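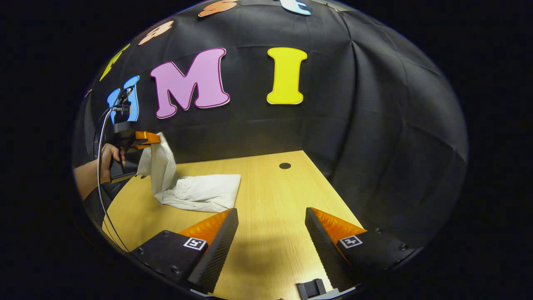

How much are tickets at the Coltameck?
Evening shows are $12, and anything that starts before 4 p.m. is $8. Kids under ten pay $6 all day. I haven't touched those prices in two years and I'd love to keep it that way!

Do big releases cost more?
Nope, same price for everything. Some distributors do ask for a higher rate on opening weekend (Judit Szilágyi, who books our films, has had a few long phone calls over this), but so far we've managed to hold out.

Can I pick my seat?
In the main room, yes, all 249 of them are numbered. The upstairs room has 60 seats and it's first come, first served, so get there early on a Saturday.

I bought a ticket and now I can't come. Help?
Write to me up to two hours before the show and I'll move you to another one. I can't do cash refunds on online orders, sorry – the booking fee is gone the second you pay.

Do you rent the place out?
We do, mostly mornings. Ask for Teófilo Ayala at the box office, he keeps the calendar. June fills up fast with school parties, so give him a few weeks' notice.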